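Chapter 4
Closing Up: Needle, Thread and the Running Stitch

What you should be able to do by the end of this chapter

Say what a stitch is for, and what it is not for.
Name the parts of a curved needle and hold one in the right place.
Plan a line of stitches before you put in the first.
Tie a knot that stays tied.
Keep your tail under control, in every sense your tutor cares to mention.

4.1 A craft with a long memory

Sewing people up is very old, and for most of its history it was done badly, in poor light, by someone who also cut hair. The materials make uncomfortable reading. Linen, silk, horsehair, gut and the jaws of ants have all been pressed into service, and the ants at least had the decency to do the gripping themselves. What has changed since is mainly the company the stitch keeps: clean hands, good lamps, a patient who is asleep.

The stitch has hardly changed at all. A thread goes in on one side, comes out on the other, and is made to stay. If you learned to darn a sock from a patient grandparent you have a small head start, which you will lose in the first practical when you discover that socks do not bleed and do not mind being pulled.

Students tend to arrive at this chapter wanting to be fast. Elspeth Geddes, who taught the practical course at Clurstead for 17 years, kept a kitchen timer on her bench and never once set it. It was there, she told each new group, to see who looked at it. Those who looked were given a longer wound.

4.2 What a stitch does

Tissue mends itself. The stitch holds the edges together while it gets on with the job, and a good one does so without strangling them. Pull too tight and the edges turn pale and sulk, because the blood can no longer get to them. Leave things too slack and you have a gap with some thread across it, like a badly laced boot.

The word to remember is "meet". The edges should meet, at the same height, without one climbing on top of the other. In the first week almost every student makes a ridge. In the second week almost every student makes a gutter. Somewhere in the third the two errors begin to cancel out, and the tutor goes and has a cup of tea.

4.3 Needle, holder and helper

A curved needle has three parts: the point, the body and the end where the thread is fixed. Hold it by the body, a little nearer the thread than the point. Hold it at the very end and it will bend or spin. Hold it near the point and you will have nothing left to push with, a fact that usually becomes clear halfway through the tissue.

The needle wants to travel along its own curve. Let it. Most torn edges in the practice room come from somebody trying to drive a curved thing in a straight line, out of optimism.

Your second instrument is the helper. It steadies the edge, takes the point as it comes through and keeps the thread out of mischief. Beginners forget they are holding it. You will see it hovering over the work like a guest who has offered to wash up and is hoping to be refused.

When you study work at close quarters, pay attention to the gap between the two sets of tips. They spend much of their time very near one another, and a great deal of neat stitching comes down to handing things across a small space without dropping them.

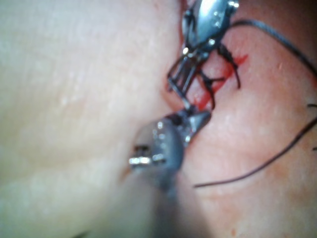
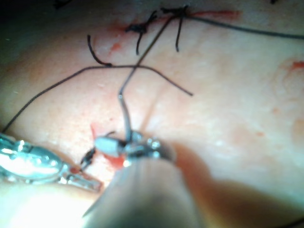
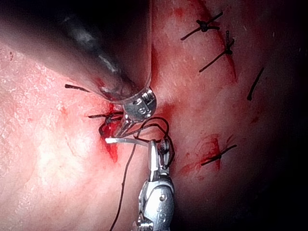

Figure 4.1 Suturing at close quarters, with metal instruments working at the tissue. The curved needle is seen in the third picture, held in the jaws of the lower instrument.

Look at the third picture in Figure 4.1 again and follow the black thread. It loops round the tips of both instruments before its tail goes off to the lower left. A loop of that sort is your friend while you know where it is. Lose track of it and it will find something to catch on, generally the one thing you were about to move.

The second picture has a knot in it, near the top, with a long strand leading up to it, and another thread crossing that strand. Get into the habit of asking of any crossing: which thread is on top, and which do I mean to pull? Ask before pulling. The answer is much less useful afterwards.

4.4 Planning the line

A row of stitches should be decided before it is begun. Look at the whole length of the wound and settle where the first stitch goes, where the last goes and how far apart the ones between will be. If you simply start at one end and hope, you will reach the other with a spare lip of tissue on one side, known in the trade as a dog ear and in the practice room by other names.

Take the same bite on both sides. Go in at the same distance from the edge as you mean to come out, and at the same depth. Uneven bites are the chief cause of the ridge in section 4.2, though students prefer to blame the needle.

A continuous stitch uses a single thread for the whole row. It is quick and it spreads the pull evenly, but everything depends on that one thread. Separate stitches are slower and each stands alone, so one failure stays one failure. Neither is better. Arguments on the subject have been known to outlast the operation.

4.5 Knots, briefly

Chapter 5 deals with knots in full. For now, lay each throw flat, in the opposite direction to the last, and draw it down without sawing. Two throws in the same direction make a granny knot, which looks perfectly respectable until it is asked to do something.

Before you go on

1. Draw a curved needle and mark where you would hold it. Draw a second one held too near the point, and write beneath it what will go wrong.
2. Practise a continuous row on a foam pad, then turn the pad round and do the next row from the other end. Compare the spacing of the two.
3. Tie 11 square knots and put them away until tomorrow. Pull each one hard. Record how many held, including any that embarrass you.
4. Explain to someone with no interest in the matter why a tight stitch can do more harm than a slack one. Stop when they leave.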